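Apr 30, 2018

1/ Our report on Tivine is now out, so I will write a short thread on the method. The question was small: if an arm learns to put groceries on a shelf from human demonstrations, is it better to have many demonstrations, or fewer with more variety?

2/ We work at Umham on a copy of a shop shelf. It has real packets with real printing, and boxes that look almost the same from the side. 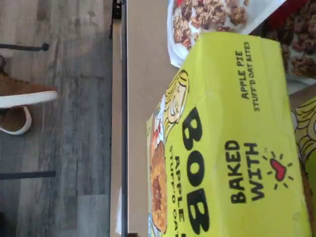 Ebony Donnelly
Do you change the products between sessions, or only where they stand? In our tests these two had very different effects.

3/ Thank you Ebony, a good question. Both, but never in the same session. First we move the products and keep the set. After this we change the set and keep the places. Otherwise we cannot say which change helped.

4/ The first policy was trained on 2000 demonstrations with one fixed layout. The second had only 800, but the layout was new for each session. 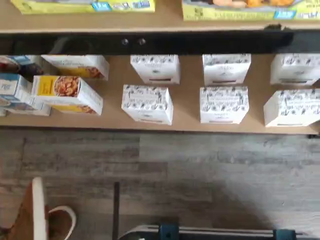 5/ Both were tested on layouts which they had never met. The small one placed the box correctly in 84 per cent of trials. The large one was clearly worse, and most of its errors were of the same type – it went to the old place.

6/ I must be careful here. We have one arm and one room. Delwyn Waaka repeated the training with another random seed and the order of the two policies stayed the same, but two seeds are not many.
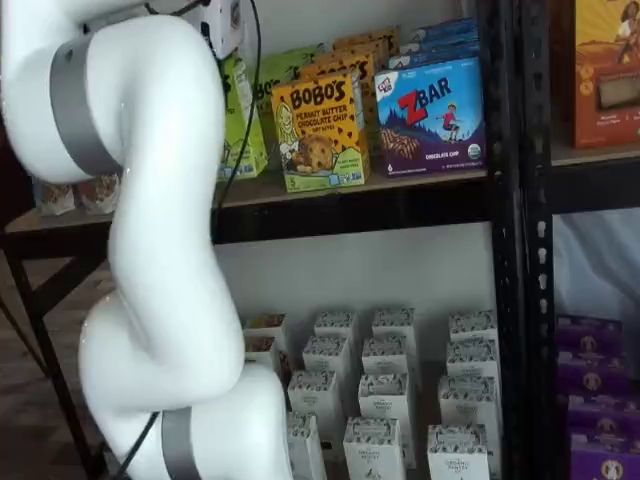
7/ What we count as a success: the box stands upright, its front faces the customer, and no neighbour has fallen. If a neighbour only moves a little, we accept it. Some colleagues find this too kind, and I understand them.

8/ The weak point is still the back row. When the gripper must go deep between two rows, the policy hesitates, and sometimes it stops completely.

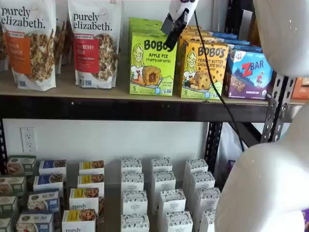

9/ For this we will try more demonstrations of narrow gaps only. The next round is planned for November. The layouts and the scoring sheet are in the appendix, and if you find a mistake there, please write to me.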